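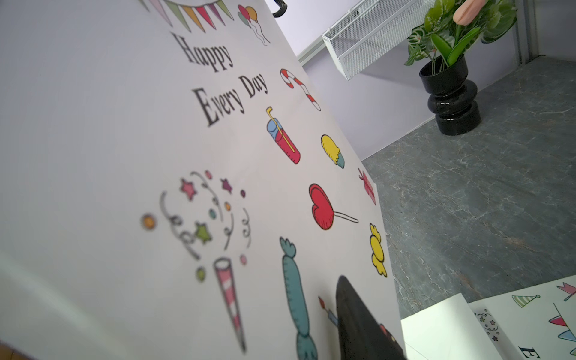
"Happy Every Day" board with bunting and balloons.

About Wiltano

Wiltano is a barbershop and hair salon in Pistthorpe, with a second location in Ollthorpe. The business is owned by Fermín Gaete and Noemi Quintanilla, who are both licensed barbers. The Pistthorpe shop opened first, in a former shoe repair unit, and still handles most of the color work. Ollthorpe does cuts, beard trims and children's appointments.

How appointments work

Each chair runs on a fixed schedule. A standard cut is booked in 30-minute blocks. A cut with color is booked in two parts, with a short gap for processing during which the stylist may take a dry trim. Walk-ins are accepted at both shops when a chair is open. The wait list is kept at the front desk and closes one hour before the shop does. Clients who arrive more than 10 minutes late may be moved to the next open block.

New color clients need a patch test at least 48 hours before the first service. The test takes a few minutes and is free. We repeat it if the product line changes or if more than six months have passed since the last visit.

Tools and cleaning

Clipper blades, combs and shears are cleaned of hair and disinfected after every client. Capes are used once and then washed. Neck strips are single use. Blades are sharpened in house by Vija Rätsep, who also keeps the service log for the dryers and chairs. A clipper that runs hot or pulls is tagged and taken off the floor the same day.

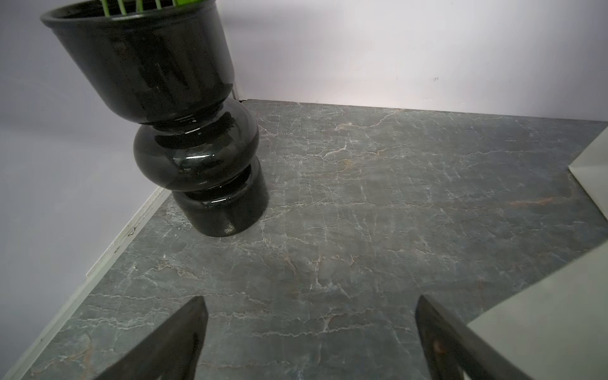

Razor services use disposable blades only, and used blades go into a sealed container at each station. We do not offer razor services on broken or irritated skin.

Staff

Fermín Gaete manages the Pistthorpe shop and trains new barbers. Noemi Quintanilla is responsible for color formulas and product orders. Delali Alhassan manages Ollthorpe and specializes in textured and curly hair, including dry cutting. Sebastián Durán is a senior barber and works at both locations — check the booking page for his current days.

New hires spend their first weeks on shampoo, sweeping and consultation notes before taking clients of their own. Formulas and clipper guard sizes are recorded on a client card after each visit, so that any stylist can repeat the service.

Products

We stock the Huenchumán line of shampoos, clays and pomades. Unopened items can be returned to either shop with a receipt. Opened items can be exchanged if they cause a reaction.

Hours

Both shops are closed on Wednesday. Holiday hours are posted at the front desk and on the booking page.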